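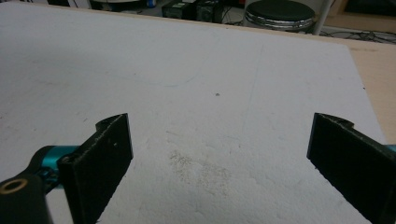 Board surface with the hand-held gripper over it, fingers apart.

12 Jun 2026

Spent the day on the wiping task again. The question is still the one from November: does the policy learn to go where the dust is, or does it learn a fixed stroke that happens to pass over the place where we usually put the dust. The Jestberg runs could not separate the two, as the patch was laid down in nearly the same position every time and the success rate was scored on that position alone.

Changed the protocol as follows. Patch location is now drawn from a list before each demonstration. The demonstrator reads the location, prepares the board, picks up the gripper and starts from a hover with the fingers open. Hold still for 2 seconds, then begin. The still period gives the tracker something to settle on and gives me a clean first view for the saliency maps. Lajos Szűcs thinks the hold should be dropped because the policy will learn to wait as well. He may be right. I trim it before training, so the point is mostly moot, but I have written his objection into the sheet.

Target was 40 demonstrations. Kept 30. Of the rest, most were rejected for tracking loss and a few for starting with the fingers partly closed. The rejection rule is the same as last time: if the pose estimate jumps during the approach, the whole demonstration goes, even when the wipe itself is fine. I considered keeping the late segments and decided against it. Partial episodes made a mess of the Rindbridge set and I do not want to debug that twice.

The low contrast of the board is the main difficulty. Gray dust on a white board that already carries gray scuffs is a poor target, and the classifier we use for scoring confuses old marks with new dust if the threshold is set low. Set high, it misses the thin edge of the patch – the part we most want to know about. I tried differencing against a view of the same board taken before the dust goes down. Works well when the viewpoint matches, badly otherwise, and with a hand-held tool the viewpoint never quite matches.
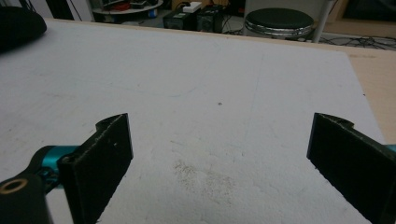
So the differencing needs a registration step first. The faint line drawn on the board is usable for this in some views and too weak in others. Background features are stronger (the stool, the two black boxes on the floor), but they sit well below the board plane, and a homography fitted to them shifts the surface the wrong way. Masked everything beyond the board edge and refitted on the edge alone. Better. The residual along the edge is small, the residual across the middle is not, and I have no good explanation for the second part yet. Lens model is the first suspect. Recalibrate before blaming anything else.

Ran a short training job on the kept set in the afternoon, 7 held-out patch locations. The result is preliminary and from one seed only. Predicted first waypoints spread out with the patch location, and the old checkpoint's did not; it sent them all toward the middle of the board regardless. The error is largest for patches near the far edge. Could be coverage, as the list has few locations there. Could also be that the fingers hide less of the far edge and the network has never needed to look for it. I wrote both down and will test coverage first since it only costs more demonstrations.

One item I keep putting off: the small dark speck on the board. The saliency maps light up on it in several views. If the policy is using it as a landmark, the generalization result is weaker than it looks. Plan is to paint it out in half the training views and compare. Physical removal later, after the comparison is done.

Open for next session:
Recalibrate the lens, rerun registration on today's data.
Add far-edge locations to the list.
Second and third seeds.
Send the scoring script to Adebisi, with the threshold left as a parameter this time.
Ask Lajos for his trimmed-versus-untrimmed numbers from the Stambridge trial.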